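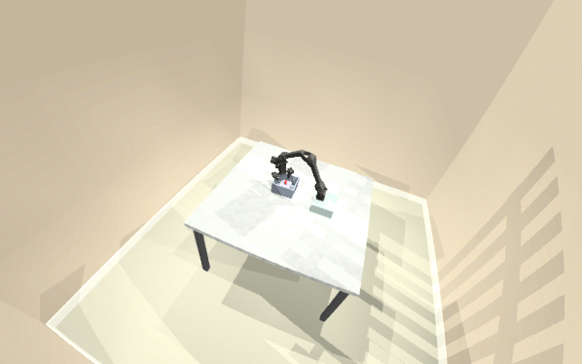

*Gray robot arm on a white tabletop, computer rendering.*

I took the early bus out to Lamcombe on Thursday for the open day at the regional police training center, and I'm so glad I did, even with the line at the gate (71 of us, according to the officer with the clipboard, and every bag opened and looked through, mine twice).

Our group started in the control room, where they explained how patrols get moved when a big crowd is expected at the Brendon ruins. After the attack scare last spring they doubled the officers at the main entrance from 4 to 8, and the guides I talked to seemed pleased, though one grumbled that tour buses now wait nearly 20 minutes. Fair enough, I'd grumble too!

Then came the dog handlers, easily the favorite. A big shaggy shepherd called Stan found the training packet under the third bench in no time, and then refused to leave the bench. We had tea in the Vevwood wing (the old barracks, lovely tall windows, terrible chairs) and there was a question session that ran long, mostly about parking and the new barriers by the river steps. The last bus back leaves at 4.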